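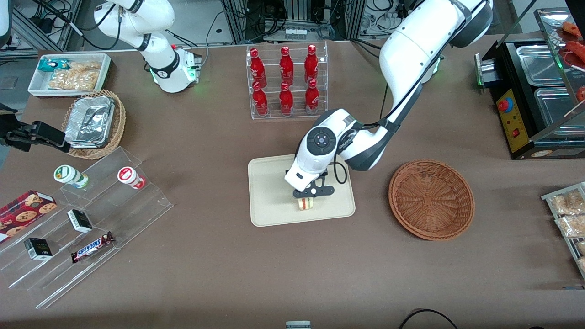

Posted by hamdia_g in Small Shops & Counters > Display and Layout

OK I have to share this because I'm so happy with it! We redid the snack counter at our little shop in Nelwood in February and I finally put the small stuff on flat trays. One beige tray with rounded corners in the middle of a brown tabletop, and it changes the whole feel. I used to pile everything in deep baskets and people would dig around, give up and buy gum.

Total spend was 882, and 600 of that was the table (solid, secondhand, my brother Natnael carried most of it up the steps, bless him). Anyone else gone flat?

---
trondcombe_deli
Love a brown table under food. Pale packaging really pops on it. But I'd fight you on baskets! A full basket says plenty, and a tray with two things left on it looks like closing time.

---
hirose_isamu
Agree with the tray, disagree with the middle. Put it front left, by where people set their bag down. I moved ours last winter and the rice crackers started going before noon.

---
hamdia_g
@hirose_isamu ooh, front left is where our card reader lives. Could swap them though... trying it tomorrow!

@trondcombe_deli fair, but I refill as I go. It takes a minute and I get to chat with whoever's there :)

---
dzifa_a
Refilling as you go is fine at 10 am. Try it at lunch with a line out the door. I do trays in the morning and baskets from noon on, best of both. Also, can we talk about risers? I got a set of Clirkine ones and I'm a convert, the back row finally gets seen.

---
trondcombe_deli
Risers yes, a hundred times yes. Still team basket.

---
hugo_r
Almost 689 posts on this board and I think half of mine are about risers, so you know where I stand. Hamdia, what are you doing for price cards? Ours curl up by the window and I've tried everything short of nails.

---
hamdia_g
Thick card folded into a tent, handwritten in marker. I'll dig out the template tonight and put it in the files section.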